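Plulunwood students put 1,000 towel grabs on record, and we're opening the doors Thursday

PLULUNWOOD — Our robotics club has spent this whole semester on a towel. I'm the club's faculty adviser, I also write our press releases, and I have never been so excited about household linens in my life.

The students at the Dirnel School are teaching a computer how a hand picks up cloth. They do it with hand-held grippers, two fingers on a set of linked arms, with a camera riding along to record each try. A student closes the fingers on the towel, moves it, lets go, and starts over. The club calls the project Zellthorpe, after a street a few of them grew up on, and the goal for the year was 1,000 good recordings (I thought that was nuts, by the way).
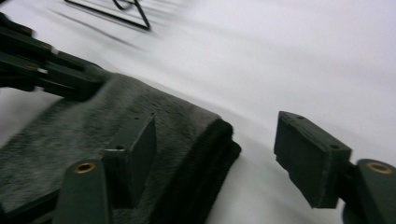

Cloth is hard! A block stays a block when you pick it up, but a towel changes shape every single time, and the students had to learn that the slow way. They argued for most of a week over whether to grab an edge or a fold. The folds won, mostly, and then somebody made a good case for edges and we went back and recorded those too. We now have 2,046 tries saved, counting the bad ones, which the club decided to keep. A computer can learn something from a miss, they tell me, and I've stopped arguing with them.

There's a white tabletop, a fuzzy gray towel and a black wire rack, and that has been our world since September. The rack throws long shadows across the table, and we had a big debate about whether to move it. It stayed. Real kitchens have shadows in them.

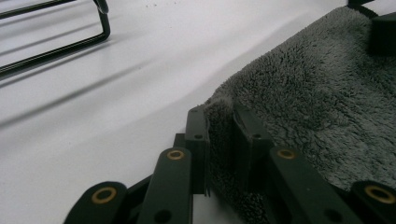 What happens at the regional meet

We're taking Zellthorpe to the Chaudhary Student Automation Meet next month, in the open project class. Each team gets 20 minutes with the judges, and 6 of our students will do the talking. They'll show the recordings, explain how they sorted them, and let the judges try a gripper for themselves. I'm told I'm allowed to carry boxes.

Before that, though, we want to practice on you! The club room at Dirnel will be open Thursday at 4 p.m. to families, neighbors and reporters, and every visitor can have a turn at the table.

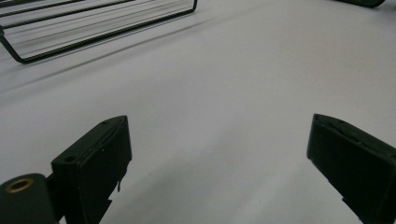

Some of these kids had never picked up a screwdriver when they joined, and now they correct me on the names of the parts. I'm very proud of them, and a little tired.

Admission is free, and parking is in the side lot off the main road. Reporters who'd like to talk with students should call the Dirnel front office before noon on the day of the visit so we can line up permission slips. New members are welcome all year, no experience needed.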